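Home > Kitchens and Catering > Worktops, crockery and storage

Thread: Fitting out a small soup counter, what crockery did you end up with?

pellmell_72
Posted in May
We take over the unit on Mutham Parade at the end of next month and I'm trying to settle the crockery order before the fitters leave. It's a soup and noodle counter with eight stools and a hatch for takeaway. The worktop is already in and it's staying, as we can't afford to change it.

What I need to decide is bowls, spoons and cups. I have been quoted 633 pounds for the lot from Molwood, all white, and a bit less from Harawira if I take mixed colours. My business partner wants everything eaten in to go in proper china and everything taken out to go in paper. I'd happily use paper cups for both and save on washing up.

Any views from people who have done it?

gratedcheese
Reply 1
China for eating in, every time. People sitting down don't want soup out of a cup. You'll also find the bins fill up by one o'clock if you use paper for everything.

How big is the dishwasher?

pellmell_72
Reply 2
Under-counter, 500mm baskets. It's second-hand and came with the unit.

tobermoreno
Reply 3
We run a counter of about that size and use both.
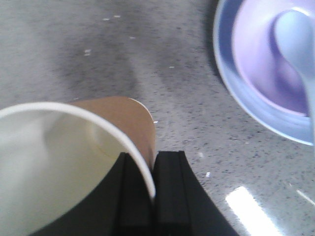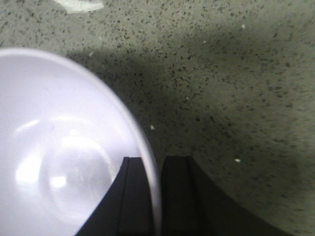
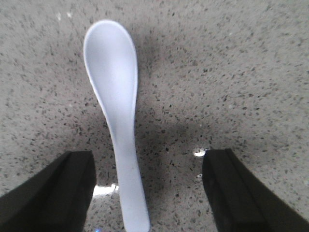

Spoons were the thing we got wrong first time round. We opened with ordinary steel dessert spoons, and they were fine for thick soup and no good at all for noodle broth. We changed to white china soup spoons with a deep oval bowl and a long flat handle, like the one lying on the counter in the last picture. I bought 100 and wish I'd bought more. They chip at the tip if they go in the cutlery basket with steel, so we wash them flat in a tray on their own. As for the cups, we use paper ones with a brown card sleeve and they only go out through the hatch. The sleeves come separately from the cups in our case, so check whether your price includes them. Mine didn't, and it was another 1,000 sleeves minimum order.

gratedcheese
Reply 4
I don't agree about china spoons. We had them for a year and went back to steel. They take up three times the room in a drawer and customers leave them standing up in the bowl, then knock them on the floor. Steel round soup spoons do the job.

tobermoreno
Reply 5
Depends what you're serving. For leek and potato I would use steel too. The OP said noodles.

gratedcheese
Reply 6
The OP said soup and noodles.

lidless
Reply 7
Get some of each then. It's not much money.

On bowls, I would go for plain white and leave the mixed colours. We bought a mix and within a few months we had plenty of one colour and hardly any of the others, and Harawira had stopped doing the green. With white you can top up from anywhere. The shade varies a bit between makers but customers don't notice it when there's soup in the bowl.

tobermoreno
Reply 8
We have white and a few blue. The white are the big ones for noodles and the blue ones are used for sides. It helps the person on the pass, as they can tell the orders apart at a glance. I wouldn't want five colours though.

quernstone
Reply 9
Coming at this from the worktop end. What is yours? If it's stone with a speckle like the one under that spoon, you're lucky, it hides crumbs and splashes between wipes. It also means you have to wipe by habit and not by looking. We have a speckled grey one from Altura and I found dried stock on it that must have been there since the morning. Go over it with your hand after the cloth.

pellmell_72
Reply 10
It's plain dark laminate, so it shows everything. I'll be wiping it all day.

Thanks for the answers on bowls. Big white for noodles and a smaller coloured one for sides sounds sensible and I think my partner would agree to it. How many bowls per stool do people keep?

tobermoreno
Reply 11
Five large per stool, if you're washing through service. Fewer and you're drying them by hand at half past twelve. We stack them no more than six high because the ones at the bottom get scuffed on the foot.

gratedcheese
Reply 12
Four is enough if the machine is on a short cycle. Five is a lot of shelf.

lidless
Reply 13
Check they fit in the machine before you order anything. Wide bowls sit badly in a 500 basket and you may only get a few in each. Ask Molwood for one sample and try it. They charged me for mine and took it off the bill afterwards.

quernstone
Reply 14
Also check the depth of your shelves. Ours were put in for dinner plates and I had to move every one of them.

pellmell_72
Reply 15
I've asked for a sample of the large white bowl and one china spoon. I'm going to buy the steel spoons as well and see which come back from the stools least often. The paper cups will be for the hatch only. I've lost that argument.

The revised quote without cups for eating in has come down by 211 pounds, so that pays for both kinds of spoon. I'll measure the shelves tonight.

gratedcheese
Reply 16
Let us know how the china ones last. I still say steel.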